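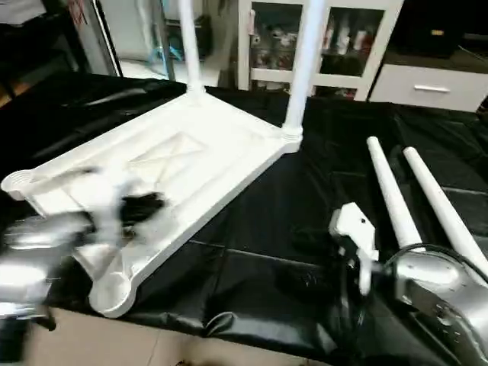
Table blanche retournée, avec deux pieds encore montés.

Accueil | Sorties | Observations | Lettre | Contact

5 janvier 2024, par Santosh Shakya

Les pinsons du Nord sont revenus dans la hêtraie d'Ustside. Je les ai entendus avant de les voir, comme presque chaque hiver : un cri nasillard, un peu désagréable, qui descend des grands arbres quand le vent se calme. Le pinson des arbres, lui, est plus discret à cette saison, et les deux espèces se mélangent volontiers au sol, sous les hêtres, où elles retournent les feuilles pour trouver les faînes.

En octobre, je n'avais noté que de petits groupes de passage au-dessus de l'étang de Bainbridge. Au dernier comptage, nous sommes arrivés à 477 oiseaux entre la lisière et le chemin de Durkari, contre 518 l'hiver précédent. La différence me paraît faible, car un vol entier peut se lever derrière le bois sans que personne le remarque. Sur ce total, 132 étaient des pinsons du Nord certains, reconnus au croupion blanc.
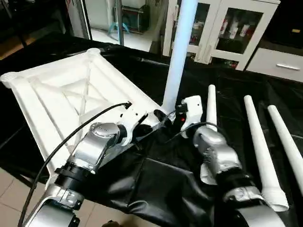
Les mangeoires demandent maintenant un peu plus de soin. Les verdiers sont sensibles à la trichomonose, maladie qui passe par les graines souillées et par l'eau, et un oiseau gonflé, immobile, qui ne s'enfuit pas à votre approche doit vous inquiéter. Je vide la mienne chaque semaine et je la brosse à l'eau chaude. Pour ce travail, j'étends d'abord un plastique noir et brillant, du même genre que celui de la table sur la photo : les coques de tournesol s'y voient très bien, et on le replie ensuite avec toutes les saletés dedans. Laissez bien sécher avant de remplir.

Si vous observez un dortoir, merci d'écrire à la rédaction d'Itia avec l'heure, le lieu et une estimation, même grossière. Il y a quelques années, on m'a parlé d'environ 1 000 pinsons réunis le soir dans les épicéas au-dessus de Durkari, et je n'ai jamais pu retrouver l'endroit. J'y retournerai avant la fin du mois, à la tombée du jour.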